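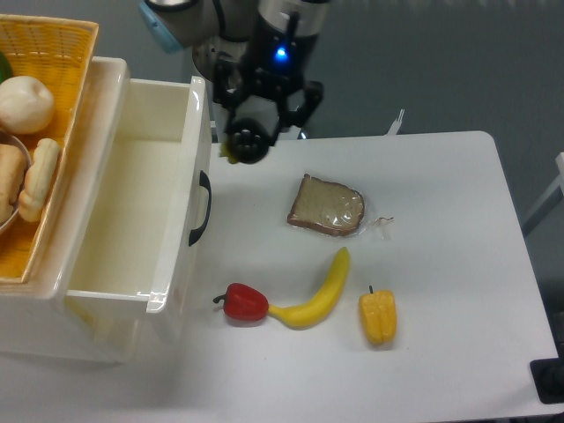

图 3 圆角白色台面

搜索本手册 输入关键词 搜索
打印本页 | 用电子邮件发送

第三章 Cowie 立式冷藏柜的就位、通电与食品存放

本章适用于 Cladberg 出品的 Cowie 立式冷藏柜，供茶水间、员工餐室和小型烘焙店的安装人员及日常管理人员使用。开箱检查和搬运要求见第二章，故障代码见第六章。带 Enetside 控制面板的型号与带旋钮的型号安装方法相同，只是通电后的设定步骤不同，3.4 节分别列出。

3.1 选择摆放位置

柜体净宽 784 毫米，净高 1,824 毫米，不含调平脚和门把手。测量位置时请按柜门完全打开后的尺寸计算，并确认搬运路线上的门洞、走廊转角和电梯都能通过。

1. 选择平整、坚实的地面。木地板或架空地板应先确认承重，必要时在柜脚下垫一块整板。
2. 避开阳光直射的位置，也不要紧挨烤箱、热水器或暖气片。
3. 柜体背面与墙面之间装上随机附带的定位块。两个定位块都要装，左右各一。
4. 柜顶不得堆放纸箱、托盘或其他会挡住散热口的物品。
5. 插座应在柜体侧面伸手可及的地方，不要藏在柜体正后方。

注意：冷藏柜不得安装在室外、车棚或没有采暖的仓库内。环境温度过低时压缩机可能无法正常启动，由此造成的食品损失不在保修范围内。

如果柜体旁边要放操作台，请让台面与柜门之间留出开门的余量。台面高度没有特别要求，以取放托盘时不必弯腰为宜。台面最好选用浅色、不吸水、容易擦净的材料，碎屑和漏出的汤汁能及时看到。

3.2 调平

柜体未调平时，柜门会自行滑开或关不严，柜内也容易结霜。调平工作应在装层架之前完成，由两人配合进行。

1. 将柜体推到最终位置，锁住后轮。
2. 一人扶住柜体上部，稍向后倾，另一人用扳手转动前侧调平脚。顺时针转动时柜体升高，逆时针转动时柜体降低。
3. 把水平尺先后放在柜底板的横向和纵向上检查。
4. 调到柜体前侧略高于后侧，柜门打开一半后松手，应能缓慢合上。
5. 拧紧调平脚上的锁紧螺母。

调平脚的调节量最多 22 毫米。地面落差超过这个范围时，应先处理地面，不要用纸板、木片或硬币垫在脚下。

注意：倾斜柜体时不要让手指伸到柜底。层架和抽屉未取出时禁止倾斜柜体。

3.3 安装层架和抽屉

层架挂在柜内两侧的立柱上。立柱上的孔位左右对应，装挂钩时请从下往上找孔，左右两侧一定要装在同一高度。

1. 撕去立柱和层架上的保护膜。
2. 把四个挂钩分别插入前后立柱，向下压到底。
3. 将层架后边先搭在后挂钩上，再放下前边。层架的翘边朝后，防止包装食品顶到背板出风口。
4. 把抽屉导轨装在最下面两个孔位，用附带的螺丝固定。
5. 将抽屉平放在导轨上，推到底，再拉出，反复几次，确认没有卡滞。

抽屉使用前应取出内部的泡沫垫和干燥剂，用软布蘸温水擦洗，擦干后再装回。不要使用钢丝球、去污粉或含氯的清洁剂。塑料件表面划伤以后容易积污，也不能修复。 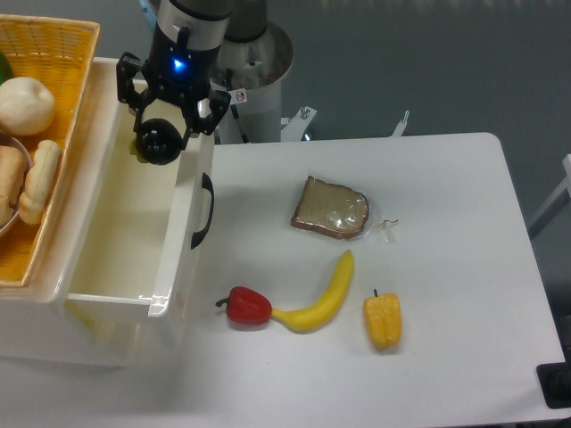 抽屉装好后暂时不要放食品。有些用户习惯把说明书、备用挂钩和扳手存放在抽屉里，通电运行后这些东西会受潮，请改放在柜外。备用挂钩可以装进随机附带的小袋，贴在柜体侧面，日后调整层架时方便找到。

抽屉里可以放用来分隔的小盒，但小盒高度应低于抽屉边沿。盒子高出边沿时，抽屉推入会碰到上方的层架，时间长了导轨容易变形。

3.4 第一次通电

柜体搬运后应静置一段时间再通电，让压缩机内的润滑油回流。如果搬运途中柜体曾经横放，静置时间应延长到第二天。

1. 确认柜内没有工具和包装材料，关好柜门。
2. 将电源插头直接插入有接地的墙面插座。不要使用接线板、延长线或定时插座。
3. 带旋钮的型号：把旋钮从“0”转到中间位置。
4. 带 Enetside 面板的型号：按住电源键，直到屏幕亮起。首次亮起后面板会要求选择语言，用上下键选择，按确认键保存。
5. 在面板上进入“冷藏”一项，选择“标准”。“强冷”只用于一次放入大量食品的情况，用完后应改回“标准”。
6. 空柜运行到温度稳定，再分批放入食品。

刚通电时听到轻微的咔嗒声或液体流动声属于正常现象。柜体两侧发热也属于正常现象，散热管就埋在侧板内。如果听到持续的敲击声，请检查柜体是否碰到墙面或相邻家具，再检查压缩机附近有没有遗留的运输固定件。

注意：断电或拔下插头后，应等压缩机完全停下并静置几分钟再重新接通。频繁开关会损坏压缩机。

Enetside 面板有童锁功能。同时按住上键和下键，屏幕出现锁形标记后松手即可锁定，解除方法相同。锁定以后柜门照常可以打开，只是不能更改设定。多人共用的场所建议保持锁定，并由一位管理人员负责调整温度。

3.5 食品的包装和摆放

冷藏柜内有风扇循环，空气比较干燥。没有包好的食品容易失水，也容易串味。请在放入之前完成分装，把日期写在标签上，标签贴在朝向柜门的一面。

分装前先擦净台面，洗手，备好保鲜膜、盒子和标签。带馅料的食品最好做一份包一份，不要全部摊开以后再统一包装。保鲜膜应紧贴食品，接口压在下面。剩余的膜边可以拧紧，也可以折到底部。带汤汁的食品请使用有盖的盒子，保鲜膜不能代替盖子。

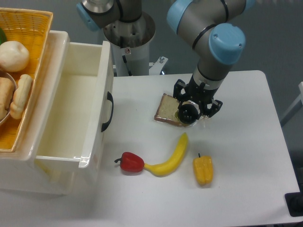

夹馅面包可以和生肉放在同一层吗？

应当分层存放。夹馅面包、沙拉和其他不再加热就食用的食品放在上层，生肉和生鱼放在带盖的盒子里，置于最下层，汁液即使漏出也不会滴到其他食品上。如果柜内只装了一块层架，请把生肉放入下方抽屉，并且不要在同一个抽屉里放水果。

各层的摆放建议如下。

上层：做好的三明治、熟食、甜点。温度比较均匀，取用也方便。
中层：牛奶、酸奶、鸡蛋和未开封的酱料。牛奶不要放在柜门架上，门边温度变化较大。
下层：需要加热后食用的食品，以及带盖盒装的生食。
抽屉：蔬菜和水果。叶菜用纸巾包一层，再装入打孔袋。生食占用抽屉时，蔬果移到中层。
柜门架：瓶装饮料、调味品。

热的食品应先放凉再放入。一次放入太多热食会使柜内温度升高，影响其他食品，还会使背板结霜。食品之间留出空隙，不要挡住背板出风口，也不要用纸板把整块层架铺满。

不加馅的切片面包如果当天食用，在室温下密封存放即可。冷藏会使面包变硬。吃不完的部分建议按每次的用量分开包好，放进冷冻室，食用前再取出回温或烘烤。本机没有冷冻室，请使用单独的冷冻柜。
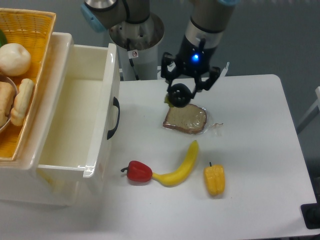

图 4 透明薄膜包裹的带褐色外皮的面包片，平放在台面上

包装破损、标签脱落或看不清日期的食品，应在每天清点时取出处理。共用冷藏柜的场所可以把清点时间定在每天收工之前，并在柜门上贴一张登记表，写明清点人和处理情况。登记表请用磁铁固定，胶带会在门板上留下痕迹。

3.6 异味滤芯

柜内上方装有一枚 Hena 滤芯，用于吸收异味。滤芯出厂时已装入滤芯盒，但外面有一层密封膜，首次使用前必须撕去。

1. 向下扳开滤芯盒的盖子。
2. 取出滤芯，撕去密封膜。
3. 把滤芯放回盒内，有箭头的一面朝外。
4. 合上盖子，听到卡扣声为止。
5. 在带 Enetside 面板的型号上，进入“滤芯”一项，选择“重新计时”。

滤芯不能水洗，也不能晒过以后再用。更换周期以面板提示为准，旋钮型号请按随机附带的更换卡登记。更换滤芯后仍有异味时，先检查抽屉底部和排水孔有没有残留物，再检查门封条的折缝。

3.7 日常清洁

门封条每周擦一次。用软布蘸温水和少量中性洗涤剂，沿折缝擦拭，再用清水擦净，最后擦干。门封条发黏时柜门不易打开，用力拉扯会把封条从槽里拉出。封条已经脱出的，可从转角处开始用手指压回槽内，不要使用螺丝刀。

排水孔在柜内背板下方，用附带的通条轻轻疏通。通条用完后洗净，插回孔旁的卡座。疏通时如果感到阻力很大，请停止操作，改用少量温水冲洗。

柜内整体清洁按以下顺序进行：
1. 取出食品，放入保温箱。
2. 关闭电源，拔下插头。
3. 取出抽屉和层架，等它们恢复到室温后再清洗。
4. 擦洗内壁，不要让水流入灯罩和出风口。
5. 全部擦干，装回层架和抽屉。
6. 重新通电，待温度稳定后放回食品。

注意：不得用水管冲洗柜体，不得使用蒸汽清洁机。清洁灯罩周围时只用拧干的布。

长期停用时，清空并清洁柜内，拔下插头，取出滤芯，让柜门保持微开。柜门可用附带的门挡固定，门挡平时收在柜顶前沿的槽内。场所内有儿童出入的，停用期间应将柜体移到上锁的房间。

最后更新：2019年8月30日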